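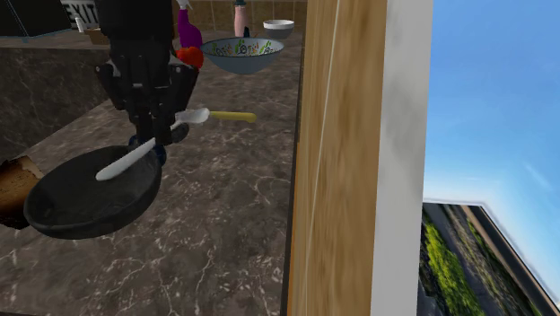
Gripper over the frying pan, simulated counter. Knife blade lies across the pan.

Drikitz counter cell

The Drikitz counter cell is a simulated robot cell, one arm and one gripper over a kitchen counter, used for pick and place trials of kitchen items. Built at Costhorpe by Alina Marinescu; upkeep passed to Da-eun Cho in August. The render side runs on Clovano.

Setup

Arm base is placed first, then the counter, then loose objects. Objects get dropped from 10 mm and left to settle before the arm is enabled. Skipping the settle step is the usual cause of pans that creep during a run. Typical load is a frying pan, a knife, bowls, bottles and a few food items. Backdrop outside the counter has no collision and can be swapped freely.

Gripper

Linkage type, black, with narrow fingertips. The two fingers share one drive joint, the second follows through a mimic constraint. Closing force is set per object class, not per object. Thin flat items such as knife blades are the hard case: the tips need to come down beside the blade and the contact margin has to be cut to 2 mm, otherwise the fingers stop short and the grasp reads as closed on nothing.

Maintenance

Done after every change to the scene file.
Zero the arm, check that joint offsets match the saved ones.
Open and close the gripper 5 times with no load. Both tips should meet.
Reload collision meshes for anything rescaled. Pan rims are the worst, a hull that is too coarse fills in the pan and the blade floats.
Save under a new name, never over the old one.

Known faults

Finger drift, where one tip lags the other, came from a damping value lost in an export. Fixed by Cho, who re-entered it by hand. Linkage jitter near the pan rim is still open. Lowering the time step helps but slows the run alot.

See also

Sveinbjörnsson cell
Mimic joint
Collison mesh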